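From the Alliveck Crafters' Newsletter, April

The Color Swap Is Back

Well, friends, it has been a long gray stretch, and I think we are all ready for some color again. The spring yarn and fabric swap returns to the Pemero Street hall this month, and if last year's turnout is anything to go by, you will want to come early. We had 17 tables last time and still people were sorting wool on the windowsills!

The idea is as simple as ever. Bring whatever you have fallen out of love with — the mustard yellow that looked so good in the store, the half cone left over from a baby blanket — and take home something that makes you want to get started again. Please wind loose yarn into balls and pin a note to any fabric longer than 2 yards, so the quilters can find it quickly. Doors open at 4 and the kettle goes on shortly before that.

Our theme this year is "one loud color." I know plenty of us (me included) reach for oatmeal and navy without thinking, so the challenge is to pick one shade you would never normally touch and make something small with it. A pot holder counts. So does a bookmark. My own pick is a bright pink, the kind that wakes up a pale table from clear across the room, and I am already 4 rows into a very cheerful hat.
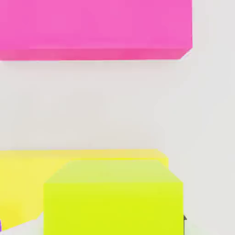
What to Bring

A sturdy bag, your own scissors, and a plate of something if you feel like baking. Finished pieces from the winter are very welcome on the show-and-tell table — we do love to see them.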